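Are Machines Ready for the Pantry Shelf?
07/12/2025

Since January, the Dukgate program on household work has reviewed 19 domestic chores and asked of each whether a machine may be trusted with it unattended. Two passed. Neither involved food packaging.

The result deserves a fair reading. A sealed package is an awkward object. It bends where it is held, its contents shift, and its printed surface tells a machine little about where the weight lies. Placing one in a divided tray is a task most adults complete without thought. For a machine, each part of it – the approach, the grip, the release – remains a separate problem.

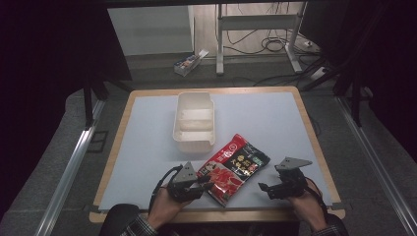

What Buyers Should Ask

In our view, the present value of this work lies in what people teach. Two hand-held grippers, guided by a person at a table, still draw on judgment that no product now on sale can supply. Firms such as Ternura and Dometti should say plainly how much of a demonstration was done by human hands. Buyers, for their part, should ask for results on ordinary goods in ordinary kitchens. The Damasceno trial, with 489 attempts recorded and every failure listed, sets a standard that others would do well to meet.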